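Reading Reality Television: Module Handout 4
The Elimination Episode and the Live Finale

Purpose of this handout

The notes below accompany the fourth lecture and should be read before the seminar. They concern the way in which dating and competition programmes manage the departure of a contestant, and the obligations this places on editors, presenters and viewers. Students who missed the third lecture, on casting, should read Handout 3 first, as several terms are carried over.

4.1 The programme under study

The main text for this part of the module is Skaltville, a dating series in which a group of single people live together in a seaside hotel and one is sent home at the end of each episode. The set episodes are the opener, the hotel dinner and the two-part finale. The comparison text is Marnport, which uses the same format with a public vote.

In Skaltville the choice belongs to one person, the lead. The lead speaks to camera before each decision, and the interview is always placed so that the viewer hears the doubt before seeing the result. Students should note where the cut falls between the interview and the ceremony. In the opener it falls in the middle of a sentence.

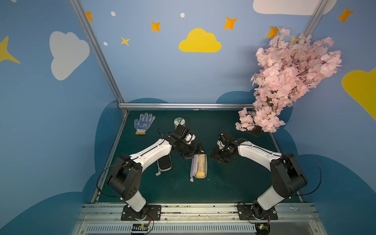 The ceremony itself lasts longer on screen than any conversation that leads up to it. In the hotel dinner episode the lead walks the length of the terrace twice, and the second walk is plainly made up of shots from the first. Repetition of this kind is called padding in the trade. It is cheap, and regular viewers recognise it, yet it continues to be used because the pause before a name is read out is what the audience has been promised.

4.2 Departure as a scene

Handout 3 introduced the distinction between the contestant who is dismissed and the contestant who leaves. In the first case the programme keeps control of the scene. In the second it must build one afterwards from whatever was recorded.
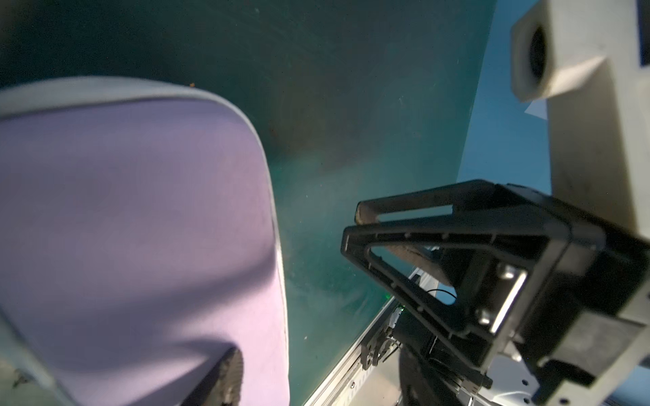 The departing contestant in Skaltville is filmed three times: at the moment of the decision, in the corridor, and in the car. The corridor is the least studied of these and often the most useful. It has no music, and the contestant usually carries a bag. Costume and property departments think carefully about such things. A soft lavender fabric with a paler rim, like that in the close view given in this section, reads very differently on screen from a hard black suitcase, and in the sixth episode the change from one sort of luggage to the other tells the viewer that the contestant has been treated as a guest and then as a nuisance. Students are asked to watch the corridor scenes with the sound off and to write down what is being carried and by whom.

The car interview follows a fixed pattern. The contestant states surprise, then regret, then a hope for the future. Where one of these is missing, it is worth asking whether it was never said or was removed. 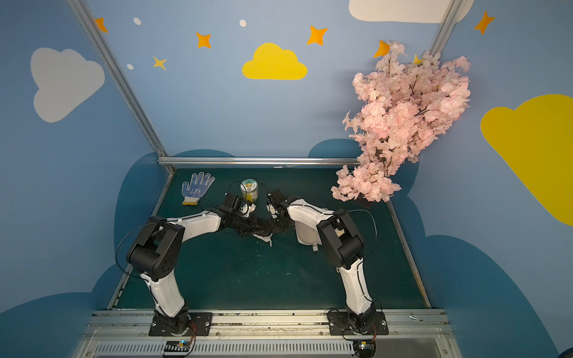
Ihor Tymoshchuk, writing in the module forum, objects that the pattern is too neat, and that the car interview in the first part of the finale contains no regret at all. The contestant laughs, asks the driver to turn the radio up and declines to answer. The point is accepted. It may be added that this was the only car interview of the series to be broadcast without a cut, and that the essay question on refusal (question 2 below) may be answered with reference to it.

4.3 The reversal

The second part of the finale was broadcast live. The lead, having made a choice in the recorded portion, withdrew it in the studio before an audience of 300. The studio segment runs for 20 minutes and should be watched in full.

Three matters will be taken up in the seminar. The first is the behaviour of the presenter, who has a script for either result but none for a change of mind. The second is the studio audience, whose reaction is heard before it is shown. The third is the placing of the rejected partner, who is seated lower than the lead throughout.

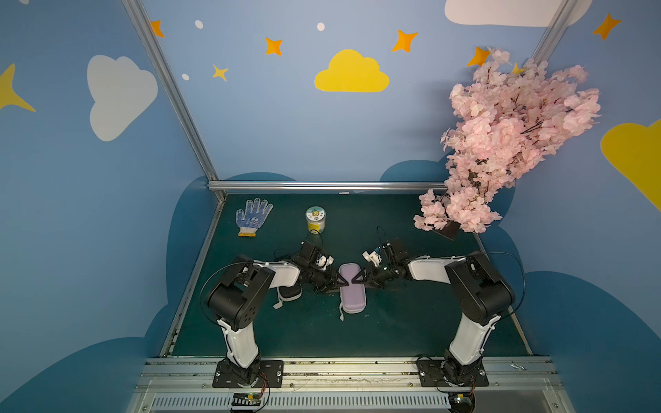

One seminar member asked last year whether a reversal of this kind can be called unplanned when the studio had been booked for 90 minutes and the recorded portion filled less than half of that. The question remains a good one. Pelupessy argues in the set chapter that live finales are planned around the possibility of an upset without any particular upset being arranged. Randach takes the stricter view that leaving room for an event is a way of producing it. Students need not choose between them but should be able to state both positions fairly.

4.4 Preparation for the seminar

Read the chapters by Pelupessy and Randach. Watch both parts of the finale. Bring a written note of one page on one of the following.

1. Compare the reading of the name in Skaltville with the announcement of the vote in Marnport.
2. What may a contestant refuse to do on camera, and how does the programme respond?
3. Consider the part played by the presenter in the live segment.

Notes should be handed in at the start of the seminar in Room 1303. Recordings of the set episodes may be viewed in the library until the end of March.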